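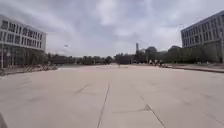
Lectura: 2 min

La explanada del campus Jindura seguirá como está, al menos hasta marzo

11 de octubre de 2025

El campus Jindura tiene una plaza muy grande y, desde esta semana, también un expediente muy grande sobre la plaza. El consejo del recinto aprobó el viernes aplazar hasta marzo cualquier obra en la explanada central, esa extensión de losas claras que los estudiantes llaman «la pista» y los folletos, «el salón al aire libre». Salón, lo que se dice salón, le faltan las sillas.

Se habían presentado 3 propuestas. La del estudio Sarkar pedía 53 árboles en hileras, con bancos entre ellos y una pérgola para los días de sol. La de Teto prefería una lámina de agua de poca profundidad, idea que gustó mucho hasta que alguien preguntó por la limpieza. La tercera, firmada por la oficina técnica del propio campus, consistía en revisar las juntas del pavimento y no tocar nada más. Adivinen cuál sigue viva.
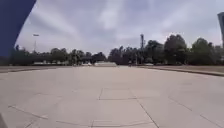

El argumento oficial es el presupuesto. El oficioso, que la explanada se alquila bien vacía: el año pasado acogió una feria de empleo, dos carreras populares y un concierto de bandas en el que el viento se llevó las partituras hasta los árboles del fondo. Plantar en medio obligaría a trasladar todo eso a otra parte, y otra parte, según el acuerdo del consejo, «no consta».

Mientras tanto, la empresa Fastex se ocupará del mantenimiento de las losas. El contrato dura 6 meses e incluye el sellado de juntas y la sustitución de las piezas que se muevan al pisarlas. Los trabajos se harán por paneles, de manera que siempre quede un paso abierto entre los edificios. Quien haya cruzado la plaza en enero sabe que el paso abierto nunca ha sido el problema — el problema es llegar al otro lado con las orejas puestas.

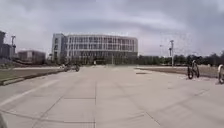
La asociación de estudiantes, que reunió 200 firmas a favor de la sombra, ha recibido el aplazamiento con deportividad y un comunicado de cuatro páginas. Pide, como medida provisional, que se instalen asientos móviles junto a las fachadas y que se permita sacar mesas de la cafetería cuando no haya actos. El consejo contesta que lo estudiará en la misma sesión de marzo, después del punto dedicado a los aparcamientos para bicicletas, que lleva dos cursos en el orden del día.

Los planos de las propuestas pueden consultarse en el vestíbulo de la biblioteca, de lunes a viernes, en horario de mañana. Hay también un buzón para sugerencias. La dirección ruega que sean por escrito, breves y relacionadas con la plaza.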